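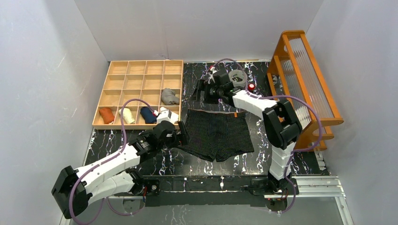 Section 4. Loading the Piraswood organizer

Before you start: tray flat on the table, dividers pushed all the way down. Sixteen compartments, four by four. Drawer needs to be at least 600 mm wide inside. Check that first, saves taking it all out again.

1. Wipe the tray with a dry cloth. No polish.
2. Start with the front row. One garment per compartment.
3. Shirts: fold in thirds, roll from the bottom up. Not too tight.
4. Shorts: lay flat, waistband away from you, legs toward you. Smooth out the creases. One leg over the other, fold in half, then roll.
5. Set rolls in upright or at a slant, either is fine.
6. Soft or bulky stuff goes one row back. Tuck the loose folds under so they dont catch on the slats.
7. Work toward the back. Leave the last row empty if you can, you'll want it on laundry day.

Note: a roll that comes out thicker than roughly 10 cm wont fit. Unroll, fold narrower, try again.

Note: put dark and light colors in seperate compartments, new darks especially.

CAUTION: Do not lift a full tray by the slats. Hold the outer sides, both hands.

CAUTION: No damp clothes. Bare wood marks.

Spare slats: see Section 6, Kustton parts list. Fitting the tray in a Raderow drawer: Section 5.

Rev. 1/7/24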